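Statstead Countertop Dish Rack, Tall
Coated steel wire, white

Home > Kitchen > Sink and Drying > Dish Racks

Overview
The Statstead is a freestanding wire rack for air-drying plates, bowls and light cookware next to the sink. The body is welded from round steel wire and finished with a baked powder coat. It ships in one piece and needs no tools. The rack is sold on its own. A matching drip tray is listed under Accessories.
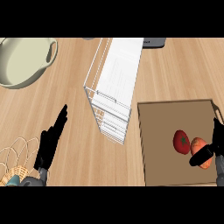 Text by the Product Editor, Cinel Kitchen Supply
Kitchen storage and drying

Load and spacing
The rated load is 6 kg, spread across the base. Plate slots are spaced for standard dinner plates with a flat or shallow rim. Deep pasta bowls take up two slots each. Heavy pots should be dried on the counter, upside down on a folded towel. A single heavy item at one end will bow the base wires over time, and bowed wires are excluded from the warranty.

Coating
The powder coat is 200 microns thick on the straight runs and thinner at the welds. Welds are where rust starts on any wire rack. Check them when you clean. A small chip can be sealed with the touch-up pen sold by Dreline, which we have used on returned stock with good results. Let the pen cure overnight before loading the rack. Do not use steel wool or scouring powder on the coating.

Cleaning
Wash in warm water with dish soap and a soft brush. Rinse and stand on end to drain. In hard water areas, lime builds up on the lowest wires first. Soak these in one part white vinegar to 3 parts water for 20 minutes, then rinse well. The rack is not rated for the dishwasher.
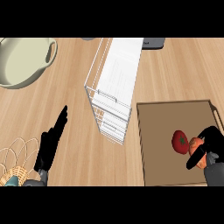 The feet are the part most often reordered. They are soft PVC caps, pushed on over the wire ends, and they harden with age. A hard foot slides on stone and can leave a gray mark on unsealed wood. Warm new caps in hot tap water before fitting. Push them on until the wire end meets the bottom of the cap, then set the rack on a level surface and press down at each corner. If it rocks, one cap is not fully on.

Compatibility
Fits the Chow cutlery cup, small and large. The large cup hangs on the outside only. Stock made before the August change has a slightly thicker top rail, and the older Chow clip will be tight on it.

Warranty and returns
Coating and welds: 3 years, home use only.
Feet: not covered.
Returns: unused, in original carton.

Spare parts
Foot caps, set
Drip tray, white
Touch-up pen (Dreline), white gloss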